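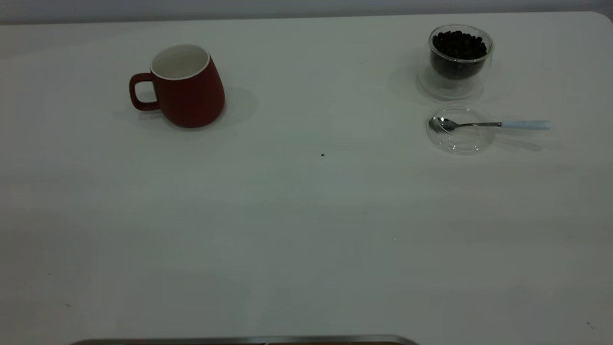 Red mug and the double-walled glass with dark roast beans, on a white top

Presano Coffee Set, red
Item 1123
$106.00
In stock: 142 sets
Page updated 2026-02-04

Mug, glass bean holder with clear lid, metal scoop. One box. Beans not included, see further down.

Back in stock after selling out in July. Same shapes as before, same red. Box is smaller now so shipping dropped a bit, already in the cart price.

The mug

Ceramic, red outside, white inside. Matte on the outside, glossy glaze inside so coffee rinses out easily. Wider at the bottom than at the top, sits low and steady. Loop handle, squared off a little, room for fingers. The red is a brick red, leans brown. Not fire engine red. We get emails about this. If you want bright red this isn't the one, look at the Ollosura mugs instead.

Color varies a little from batch to batch. If you order two sets at the same time we pull them from the same batch, no need to ask. If you're adding to a set you bought last year, put the old order number in the notes box and we'll try to match it. Can't promise.

Thin white line at the rim where the glaze stops. Supposed to be there.

The glass

Clear, double walled, short and round at the bottom. Thick rim. Holds beans for the week, not for the month. For a whole bag you want the big Ollosura canister. The double wall is mostly for looks, beans don't care, but it does look good full of dark roast. People use it for sugar too. Or drink out of it, fine, we tested it with hot coffee.

Lid is clear, lifts right off. Not airtight!! Reviews keep asking. It keeps dust out and thats it. For long storage leave the beans in their bag with the clip on.

The scoop

Metal, slim. Goes in over the rim without tipping anything. Dries fast. Doesn't fit inside with the lid closed, so hang it or lay it next to the jar.

What to put it on

A plain light surface shows off the red best. White table, white counter, white shelf.

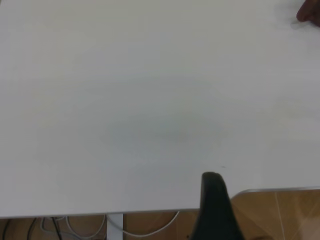
Matte tops pick up faint smudges from mugs and hands, so keep a damp cloth nearby. No scouring powder on laminate. The foot of the mug is sanded at the workshop but check it anyway when you unpack, run a thumb around it. Anything rough, write to us and we swap it.

If the surface is brand new give it a wipe before you set anything down, bits of grit under ceramic will scratch.

Care

Mug: dishwasher OK, top rack. Microwave OK.
Glass: dishwasher OK, but hand wash is kinder. No microwave, no freezer.
Lid: hand wash. Dry it all the way before it goes back on over beans.
Scoop: hand wash, towel dry. Oily beans leave a film, hot water and a drop of soap takes it off.

Don't put the glass under cold water straight after something hot. Double wall or not, it can crack. Cracks from that arent covered. 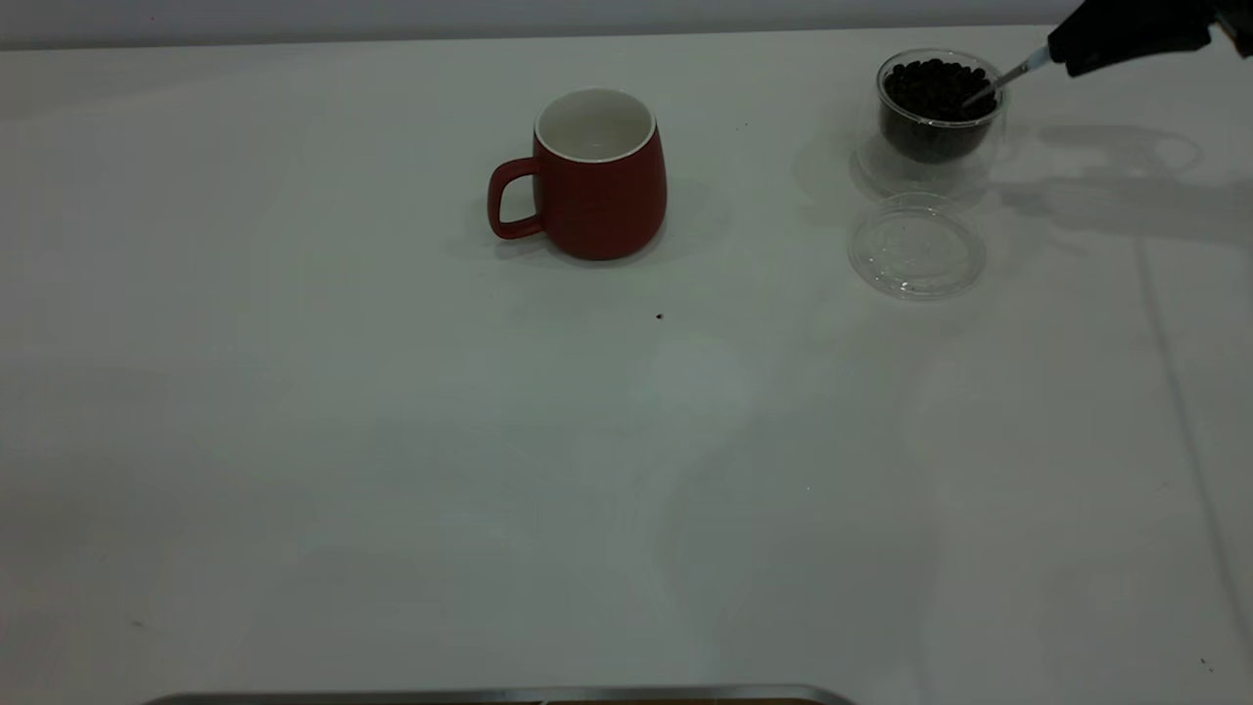
Beans in the glass, lid off, metal scoop, red mug alongside

Filling it

Take the lid off, set it flat. Pour slow, stop a little short of the rim or you'll be picking beans up off the floor. Dark roasts are shiny and slide around more than light ones. Empty and wipe the inside every couple of refills, the oil goes stale before the beans do.

Beans

Sold separately. We carry the Baldursdóttir dark roast, whole bean only. Add a bag on the cart page, ships in the same parcel. No ground coffee at the moment, sorry.

Shipping and returns

Orders in before noon go out same day. Otherwise next working day. Each peice is wrapped on its own, outer box is cardboard, no foam.

Returns within 23 days, unused, in the original box. Arrived broken? Send one photo of the piece and one of the box, we send a new piece. No need to mail the broken one back.

Spare parts

Lid only: yes.
Scoop only: yes.
Mug only: yes, red only.
Glass only: out until the next delivery. Sign up on the stock alert if you need one.

Other colors: none planned right now.

Sold and shipped by Hivisex Kitchen. Gift wrap available at checkout, pick paper or cloth. Cloth costs extra.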